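Simulation statt Schrauberei: Zweiarmiger Roboter lernt am virtuellen Küchentisch

Drucken | Per E-Mail versenden
Suchbegriff eingeben Suchen

Zuletzt aktualisiert: November, 16:40 Uhr

Kelambridge – Das ist ein richtig schöner Erfolg für die Robotikgruppe von Atero! Ihr neues Lernverfahren Rollus hat 2.443 simulierte Durchläufe am Küchentisch hinter sich, und die Auswertung liegt jetzt vor. Zwei Arme mit mehrfingrigen Händen sollen Lebensmittel und Geschirr umräumen, und zwar bei jedem Start in einer neu gewürfelten Anordnung. Korb, Tablett und Schneidebrett gehören zum festen Inventar, Lage und Drehung wechseln.
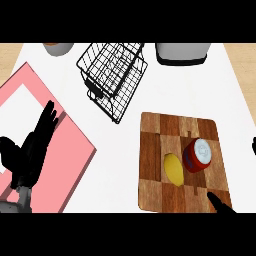 Mich überzeugt vor allem, dass die Startpositionen wirklich zufällig sind, meint Damgaard, denn viele ältere Verfahren hätten nur auswendig gelernt, wo die Dinge liegen.

Der Kniff steckt in der Auswahl der Vorbilder. Rollus kommt mit 186 ferngesteuerten Vorführungen aus und erzeugt daraus selbst neue Bewegungsfolgen, die in der Simulation geprüft und bei einem Fehlgriff verworfen werden. Das Training dauerte fast 17 Stunden (auf einem einzigen Rechner!). Besonders spannend ist die Arbeitsteilung: Welche Hand zugreift und welche wartet, legt niemand vorher fest, das entscheidet das gelernte Modell in jedem Durchlauf neu.

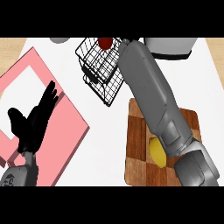 Ob das auch bei spiegelnden oder weichen Gegenständen klappt, müsse sich erst noch zeigen, schreibt eine Leserin, sie würde das Verfahren aber am liebsten sofort an ihrem eigenen Laborarm ausprobieren.

Lange muss sie darauf nicht warten. Atero will die Simulationsumgebung samt Vorführungen im Frühjahr frei zugänglich machen. Vorher steht in Kelambridge der Umzug auf echte Hardware an, geplant sind 222 Versuche mit denselben Aufgaben. Die Ergebnisse sollen zusammen mit den Fehlversuchen veröffentlicht werden.

Drucken | Per E-Mail versenden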